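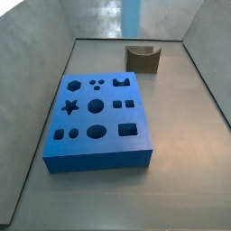 Re: [toy-library] Foam sorter, set 83 — keep, mend or retire?

On Sunday the Piltau branch wrote:

> We have the blue foam sorter back on the shelf and would like to retire it. Parents say it's too hard. The star goes missing every month, and the small round pieces get posted into heating vents. Could we swap it for the Zela farm puzzle, which has 4 pieces and a cow?

I have nothing against the cow. But I'd like to speak up for the foam before it goes in the skip.

It's a thick, solid block and the edges are still crisp, more than I can say for any cardboard puzzle we own. The hard part is the whole point. A kid who has mastered "round thing, round hole" meets the big circle, the wide oval and the little circles all on the same block, and has to start thinking. The two small squares side by side are a kindness. The rounded square in the corner is where the kindness ends.

As for the arch, yes, everybody tries it upside down first. I did too, in front of a four-year-old, who waited.

Missing pieces are a fair complaint. Skernell keeps theirs in a zip bag tied to the box, with an outline of each shape drawn on the lid, and they check it at the desk before the family leaves. It takes under a minute if you don't chat. I can't promise you won't chat.

The Grabowska catalog lists spare stars, item 1827, but only in bags of 40. If three other branches want to split a bag, write to me off-list. Otherwise I'll be the owner of a great many stars.

Please don't glue anything into the triangle of three circles to "make it easier." I know which branch did that — and the list archive does too.

Piltau, if you still want it gone by the end of July, send it over to us and take our farm puzzle in trade. The cow has been chewed.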